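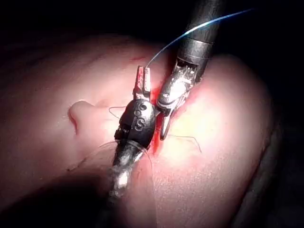 Figure 4. Wrist view during a Pomo trial, left arm.

4.2 Thread handling from the wrist view

Suturing policies have a long history of being good at needles and bad at thread. A needle is rigid, shiny and the same shape at the end of a trial as at the start, and a network will learn to love it. Thread does whatever it likes. Our first version of Pomo was trained on the overhead view only and treated thread as a kind of weather. The wrist view was added to fix this, and Figure 4 gives a fair idea of what it buys and what it costs. The blue suture stands out as a bright line against the dark background and gets faint where it crosses the lit pad, precisely the region in which the policy would most like to know where it is. Darker strands lie on the tissue as well, one of them curled into a small loop beside the wrist housing, and to a segmentation model each of these is an equally attractive candidate for the live thread.

We collected 216 demonstrations on synthetic tissue pads at our Fornatmont bench and kept 200 for training. The rest were set aside after the operator and the logging software disagreed over whether recording had begun. All demonstrations used both arms. No effort was made to clear old thread between trials, at first through laziness and later as a matter of experimental design.

The thread label is built in two stages. Kobori, our tracker, proposes candidate curves in each wrist image and scores them on color, local contrast and distance to the jaws. A second stage then asks which candidate moves when the jaws move. The second stage does most of the work. Leftover strands can pass every test of appearance, but they are poor at following a gripper around. The exception is a leftover strand that has been snagged by the live one, in which case the tracker reports both with great confidence and the policy pulls on whichever is longer.

Specular highlights remain a nuisance. The near shaft is close enough to the lens to blur, and its bright edge is thin, curved and attached to the gripper, so it meets our working definition of a suture rather well. In early runs Pomo spent a good deal of time trying to tension its own left arm. Masking the shaft with a projected model of the instrument removed this behavior, along with some real thread that happened to pass in front. We consider the trade acceptable.

We compared Pomo with Dallis, our earlier scripted controller, on 5 pads that neither had been tuned on. Pomo lost the thread less often during handoff between arms and recovered more gracefully when it did. Dallis was faster on 2 of the pads, both with short, straight incisions and little stray thread, conditions under which a script has every right to win. Neither method dealt well with a strand that had slipped behind the right instrument. The policy's usual response was to hold still and wait for the thread to come back, a strategy it must have learned from the operators.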